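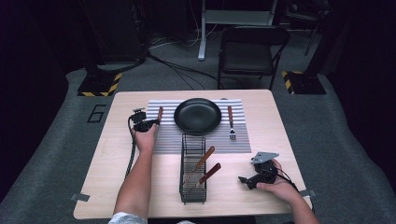 Durum wheat buyers are facing a tighter start to the marketing season after Grulon, a grain handler, said deliveries to its inland elevators fell behind last year's pace through the end of September.

The company said it had received 1,311 railcars of durum since the start of harvest. Rain in the last part of August held up combines in the northern part of its territory, and some growers left fields standing until the grain dried down enough to store.

Protein levels have held up well, according to the company's harvest update, but color has suffered. Grulon said 60 percent of the samples it has graded met the top milling grade. Most of the rest were marked down for bleaching or sprout damage, and a small share will go to feed.

Discounts for lower grades have widened as a result. Elevators at Tarar and Skakik both raised their discount for sprouted kernels this month, and Tarar has stopped quoting a price for durum that falls below the third milling grade. Growers with that grain are being asked to send in a sample before they haul.

Gramance, which mills semolina for pasta makers, said it has covered its needs through December and is in no hurry to buy beyond that. The miller said it would accept slightly lower color scores on new contracts but would not change its limits on falling number, a test that shows how much sprouting has weakened the starch.

The miller also said it will run its second line 5 days a week through the winter, unchanged from last year. Maintenance on the main line is planned for January and will take 2 weeks.

Cash bids for top-grade durum at Skakik were steady in morning trade, while spring wheat bids slipped with futures. The spread between the two has grown since harvest began, and traders said it could draw more acres into durum next spring if it lasts. Seed dealers in the area have started taking orders, though few growers have settled their plans.

Export demand has been slow. Grulon said overseas buyers have asked for offers on high-protein durum but have booked little so far, with several waiting to see the quality of competing crops. The company has one vessel loading in November and has not announced any others.

Rail service has been normal, with empty cars arriving on time at most elevators. Storage is not a concern for now, and Grulon said it has room at every site except Skakik, where one bin is out of service for floor repairs. Trucks with durum for that location are being taken until 4 p.m. on weekdays, with later hours only for growers who call ahead.

Grulon will publish its final harvest quality report in November, including test weight and falling number results by district.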